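How to sort a drawer of odds and ends

Most homes have one drawer that no longer shuts. Set aside 50 minutes, clear a table and work through it in one go.

1. Empty the whole drawer

Take everything out, including the dust at the back. Wipe the inside with a damp cloth and leave it open to dry while you sort. Measure the width, depth and height now and write the figures down. The height matters most, as boxes that are too tall will catch on the frame.

2. Make your groups

Put like with like: batteries, keys, string and tape, small toys, sewing things, pens. Don't stop to test anything yet. If you can't name an item within a few seconds, put it in a pile of its own and go back to it at the end.

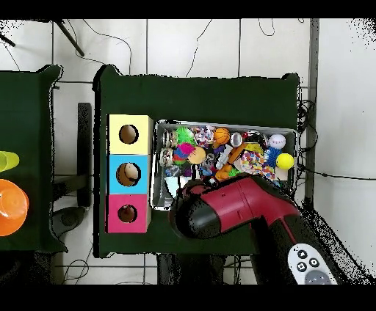
Test the pens on scrap paper and throw out the dry ones. Old batteries go to a recycling point, and many supermarkets have a bin for them near the door. Tape over the ends of any nine-volt ones first. Keys that fit nothing in the house can wait in an envelope marked with the month, say June, and go if they haven't been missed by Christmas.

3. Choose your containers

Small open boxes work better than lidded ones. Cut-down cereal packets are fine for a first try. Use them for a week or two before buying anything, as you will probably want to change the sizes. For a drawer 36 cm wide, I use two boxes 15 cm across and keep the gap between them for scissors and a ruler.

4. Put it back

Things used every day go at the front. Spare fuses and picture hooks can go at the back. Leave one box empty – it will fill up soon enough.

Label the boxes on the inside edge, where you can read them from above.

Qianru Tang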